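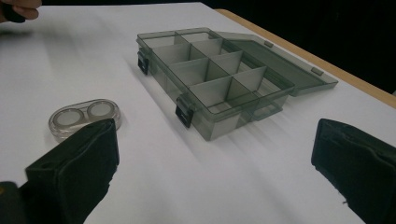

Storage subgroup, Rinditz Bead and Small Parts Club
2019-02-13
Minutes by the club secretary

1. The organizer box
The subgroup met to settle what the club should buy to replace the biscuit tins, a question first raised in July and since discussed at greater length than the roof. The candidate was the smoky plastic box from Vuorinen, put on the white tabletop with its lid open so that members could form a view. The minutes of the last meeting had it down as a "tray, lidless," and this was corrected. It has a lid, on a hinge, and two black latches to keep it shut. The member who had argued for a lidless tray asked that the correction be recorded without comment. It is so recorded.

2. Dividers
Discussion of the dividers took 35 minutes. One side held that small compartments are the whole point of a box with compartments. The other side has very large buttons. A proposal to give every member one compartment each was withdrawn when somebody asked who would get the corner.

It was agreed that beads go by size, and that color will be a matter for the individual conscience.

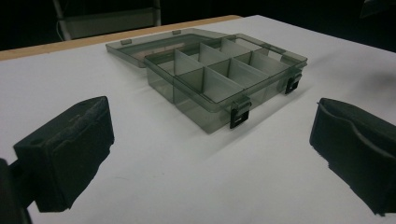 The purple seed beads were left out of this agreement at the request of their owner, who will sort them at home and bring them back when ready. The subgroup has heard this before and wished them well.

There was some feeling that a see-through box would encourage people to look before opening. There was also some feeling that it would not. Labels were approved for the lid only, in pencil first – the secretary has not forgotten the tins, three of which still say "misc."

3. Cost and quantity
The quote from Vuorinen is for 2 boxes, with a better price if the club takes 200. The club has no plans for 200 boxes, and the member who suggested a joint order with Gakonel was thanked and asked to find out whether Gakonel knows about it.

The storage fund stands at $254. Two boxes can be paid for out of it with enough left over for a new lamp, which was not on the agenda but was discussed anyway. The lamp goes to the next meeting.

4. Butine cabinet
The key to the Butine cabinet is still missing. The cabinet is still locked. Members are reminded that the spare clasps, the good pliers and the spare key are all inside it.

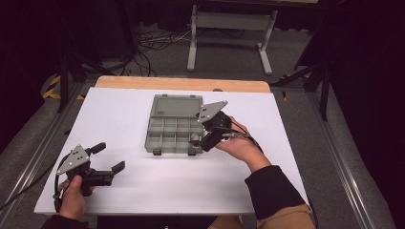
5. Decisions and actions
– Order two boxes from Vuorinen, smoky gray, same as the one looked at. Secretary.
– Empty the tins into the boxes at the next session. Everyone, including those who usually arrive after the emptying.
– Shut both latches before picking up a box. Everyone.
– Ask Gakonel about the joint order, briefly.
– Get a price for opening the Butine cabinet without the key.

6. Any other business
A member asked what would become of the tins. Four people wanted them. Held over to the next meeting, along with the lamp.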